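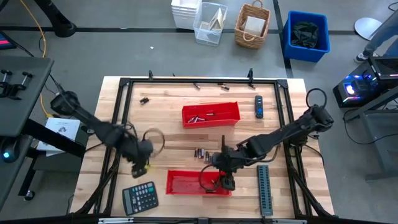

Household batteries and small electronics on a sorting table at the Saludo center.

Saludo Center Adds Battery Sorting to Small Electronics Drop-Off

The Saludo Materials Center will accept household batteries at its small electronics counter beginning in December, the center has announced. Residents may bring cylindrical batteries of any common size together with remote controls, calculators, USB hubs and similar items.

Until now, batteries left inside donated devices were removed by staff and held for collection by an outside hauler. Under the new arrangement, they will be separated on site, placed in open bins and stored by type before shipment to the Tritine recovery plant. Devices that can be used again will be passed to the Zoma reuse store.

"Most of what reaches our counter still has batteries in it," said Consolacion Quiambao, who manages the center. "Residents have been asking for a single place to bring both, and we are pleased to be able to offer one."

The center received 2,000 pounds of small electronics during its last program year. It expects that figure to reach 4,000 pounds once the battery service is fully under way. The change was approved following a trial at the Dralteo branch, where 23 households took part.

Residents are asked to remove batteries from remote controls, calculators and toys before arriving. Battery compartments that are stuck or corroded should be left closed and pointed out to the attendant. Tape should be placed over the ends of lithium and 9-volt batteries. Batteries that are swollen or leaking will not be taken at the counter and must be brought to the hazardous waste window at the rear of the building.

Car batteries, power tool packs and electric bicycle batteries are not included in the service. Cords and chargers may be left in the bin beside the entrance.

There is no charge for residential drop-off. Businesses and schools must register in advance and are limited to 4 containers per visit. Registration forms are available at the front desk and at the Dralteo branch. The counter closes at 4 p.m., and items may not be left outside the building after hours.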